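Gripper comparison: pre-run check, two-arm cell
Site: Bustton
Fingers on trial: Zanico slim, Hinds wedge
Controller: Grurex

1. Base plates tight on front rail. OK
2. Cable conduit clear of wrist at full reach. OK, left loop sits high, watch it.
3. Indicator lights on before arming. OK
4. Finger pads clean. Wiped both sets.
5. Tabletop cover. Worn, pale scuffs. Replace before the December trials.
6. Water kept away from boards beside the bases. Comment: move boards back 210 mm.
7. Grip on ribbed glass. Hold at low force first, then pour.
8. Stop button tested from both sides. OK, 2 presses each.

Items 6 and 8 to be rechecked at 11 am.
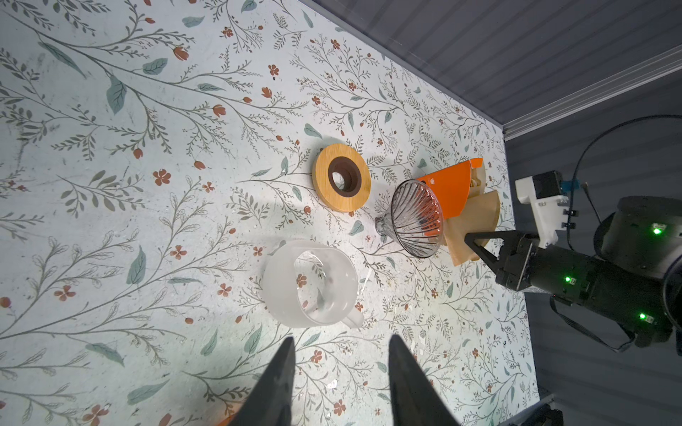
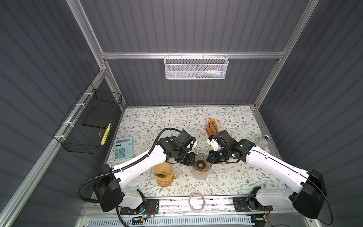

Wrist view of the filters and dripper first, then the cell from outside.

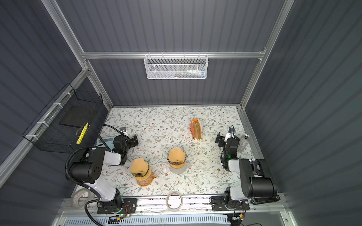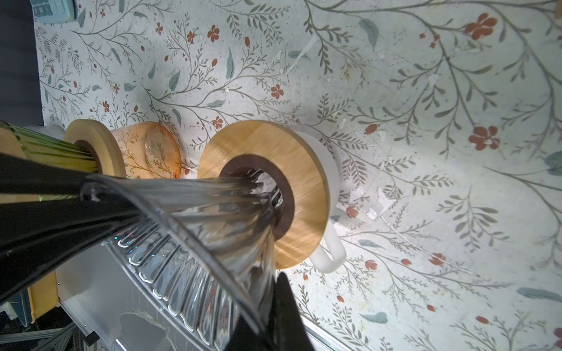
Sheet No. 1388

Comment on 7: score the Zanico and Hinds fingers on the same pitcher, same colour of label on each log.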